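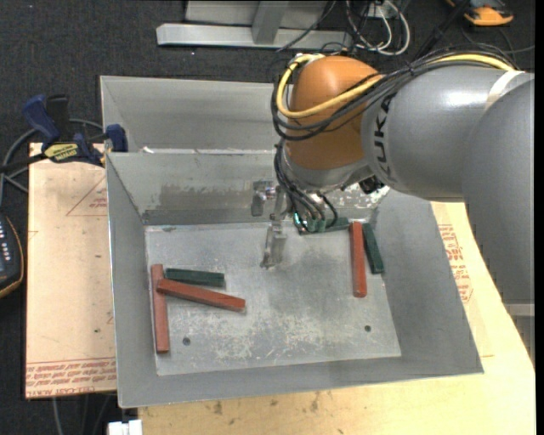
Red and dark green bars in the grey sheet-metal bin.

We came to the open day at Saarela by the early bus, and there was already a line at the coat rack. The company makes storage and sorting equipment for small workshops, and once a year it lets the public walk through both halls. Entrance was free, but you had to write your name on a list and wear yellow shoe covers.

In the first hall they bend and weld the bins. I did not know how many kinds of bin a person can need. The catalog has 541 of them – I asked to see it, and it is as thick as a phone book. The model I liked most is called Fidau. It has sloping sides, so the parts slide down to the flat floor and do not stay in the corners. A new one shines so much that you see your own face in it.

The used ones interested me more. The bin with the bars had scratches all over its floor, and on the rear wall there was a wide dark stain on one side and a white worn patch on the other. Six bars were in it, three red and three dark green, and one of the red ones was lying across another. The red paint on the lower one was already faded. I stayed by this bin longer than I planned, and I missed the start of the film about the history of the company.

The second hall is for packing. Each bin gets two sheets of cardboard and a paper label, and then it goes to the stack by the door. Visitors could try to fold the cardboard. Mine was crooked.

Coffee and cinnamon buns were served upstairs until 300 buns were gone, and we got two of the last ones. The shop sells small bins with mistakes for a low price. I bought one for my screws, with a dent in the side, and carried it home on my knees. The next open day will be in November.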